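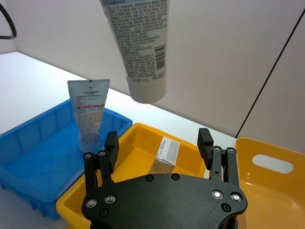 Lorna Umali asked me last November why anyone would hire a software shop for this at all, when the arm comes with software in the box. Fair question! She went on to say that her own team had a demo going in an afternoon, and the next three months went into everything the demo didn't cover. I've been stealing that line for sales calls ever since (she knows).

So, hi. I'm one of the founders of Trunholm, and I write most of what's on this site, which is why it rambles. We make the software that sits between a camera and an arm and decides what to pick up, how to hold it, and how to get it into the right bin without hitting anything on the way. We don't build arms. We don't build grippers either, although we've gotten very opinionated about them.

We started with 4 people in a unit behind a tile shop, and there are 12 of us now, still with one decent coffee maker between us. Most of us came from game engines and mapping, and a couple from warehouse work, and those two tend to win the arguments.

There are three pieces to what we ship. Sarmiento is the perception side. It looks at a tray of mixed small goods — tubes, cartons, things in plastic bags — and hands back a list of places worth grabbing, each with a score for how sure it is. Clear plastic is the hard part, and has been since the first week. Depth cameras see right through it or see a shiny mess, so Sarmiento leans on more than one view and on what it already knows about how a bag hangs once you lift it.
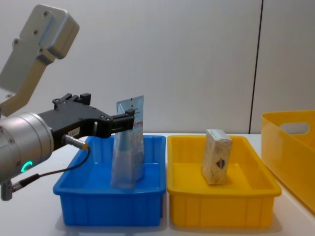 Nostbridge is the planner. It takes those grabs and works out a path, and it replans on the move if something shifts. Our usual time for a fresh plan is 65 milliseconds on a plain desktop machine. I'd love it to be faster, and there's a long thread in our chat about where the time goes (collision checks, mostly, and one sorting step I wrote myself and keep meaning to fix).

Then there's Julbridge, the tooling, and I have a soft spot for it. It records every run so you can scrub back through it and see what the planner believed at any moment. Customers ask for it more than anything else we make. We run 76 saved cases through it every night, all of them picks that went wrong once, and whoever gets in first reads the report.

We like small jobs and odd shapes. If you have a tray of something annoying, write to us and tell us what's in it, how it's packed and how fast it has to move. One of us will write back, usually before lunch, and it'll probably be me.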